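LURNHOLM HANDWORK GUILD
Minutes of the general meeting, 29 January 2026
Held in the upstairs room, Ojeda Hall

The chair opened the meeting after a short delay while members finished their rows. Those in the middle of lace charts were given an extra minute, as is customary, and took four.

Minutes of the last meeting

Approved with one correction. The phrase "a spirited discussion of superwash" is to be replaced with "a discussion of superwash." The secretary accepts this but would like it noted that she was there.

Matters arising

The lost size 7 circular needle was found in the bag of the member who reported it lost. The matter is closed and she has asked that it not be brought up again, so it is being brought up here for the last time.

The ball winder is still making the noise. Two members took it apart and it now makes the noise less often but louder. It can be used for anything up to fingering weight. Do not put chunky on it. There is a sign.

The letter to the library about displaying the hat collection has not been answered. The secretary will write again, on nicer paper.

Money

Dues are nearly all in. The balance after the hall rent is $3000, a figure that caused more excitement than the chair thought wise. Suggestions for spending it began before the report was finished and included a drum carder, a better kettle, a bus trip, and "just yarn." The chair reminded the meeting that $2000 of it is already set aside for the April retreat and will have to go to the Plarnari before the end of February if we want the rooms. Enthusiasm dropped to kettle level.

A motion to buy a kettle passed.

The retreat

The Plarnari has confirmed it can take us for the second weekend in April. It is the same inn as last time, under the same management, with what we are promised are different mattresses. Rooms sleep two. Members who snore are asked to be honest on the form, as the form was not a success in this respect last year.

We have the big sitting room from noon on the first day. The inn has asked that wet blocking not be done on their carpet, their beds, or the piano. A member asked whether the billiard table was included in this. The chair ruled that it was.

Classes proposed so far are steeking, brioche for people who have already failed at brioche, and a session on reading Japanese charts. Steeking will be held in the morning, before wine. There was a request for a class on finishing. Everyone agreed that a class on finishing was badly needed and no one put their name down for it.

Car pools are to be arranged through the sheet by the door. Spinning wheels count as passengers.

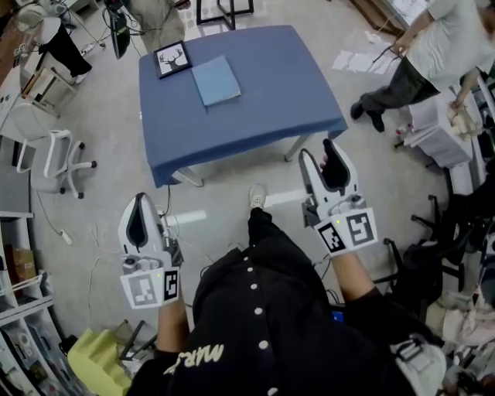 On meals, the inn can do vegetarian without trouble and gluten-free with notice. Last year's soup was mentioned. The inn has been told about the soup.

The group blanket

The blanket for the raffle has hit difficulties. The pattern calls for squares of nine inches. We have received 58 squares, and very few of them are nine inches. The smallest would suit a teapot. The largest came with a note explaining that the knitter had been enjoying herself.

The blanket group laid them out on the floor last month to see what could be done. Three approaches were put to the meeting:

Block everything to size, by force if necessary. The cotton squares will not cooperate, and there should not be any cotton squares, and we will come back to that.

Crochet a border around the small ones until they catch up. This got the most support, mainly from people who will not be doing the crocheting.

Call it a freeform blanket and charge more for the tickets. The chair asked whether this was a serious suggestion. It was, and it lost by two votes.

The border method was adopted. The border color will be the gray. A further motion to make it the mustard was defeated for the third meeting running, and the chair has asked that the mustard be allowed to rest until summer.

As to fiber, the instructions said washable wool. They will say it again in the next newsletter, in larger type.

The Rilatance order

The bulk order from Rilatance arrived with all the cones accounted for, if not in all the colors. We ordered Heather, Slate, and Oatmeal. We received Heather, Slate, and a second, greener Slate. Rilatance has offered either to exchange the green Slate or to knock a little off the next order. After holding it up to the window, most members found they liked it. Those who had planned Oatmeal cardigans did not find this, and will get their exchange.

Members who ordered should bring their own bags. The cones are oiled for machine use and will bloom nicely after a hot wash, but until then they smell like a bicycle. Wash a swatch before deciding you hate it. Wash a swatch anyway.

The meeting was reminded that swatching is recommended by this guild. There was laughter, which the chair let go on for some time.

Stash sale

Will be held at the May meeting. Bag and label everything with fiber, weight, and price. "Blue" is not a fiber. Half-finished sweaters may be sold as yarn but must be unraveled first; last year one was bought by its own maker, who did not recognize it until she got it home.

No acrylic debate will be held at the acrylic table. Members wishing to debate acrylic may do so in the parking lot.

Moths were raised as a concern. All wool for sale must spend three days in a freezer beforehand. A question about whether a garage in January counts as a freezer was answered "no," and then at greater length, "no."

Show and tell

Seen this month: a pair of colorwork mittens with matching thumbs, much admired; one sock; a baby jacket whose intended owner has started kindergarten; and a shawl in handspun that had the room quiet for nearly a full minute. The shawl's pattern is out of print, and the copy going around must come back to the guild binder.

Any other business

The tea rota has a gap in March. The gap was looked at.

The hall would like us to stack the chairs in sixes. We have been stacking them in eights. Apparently this matters.

A proposal to open each meeting with a stitch of the month was welcomed. March will be the bobble, over some objection.

Next meeting is at the usual time. Bring the blanket squares you were going to fix, needles for the bobbles, and your own mug, the kettle being new and the mugs being what they are.

Meeting closed when the lights were switched off from downstairs.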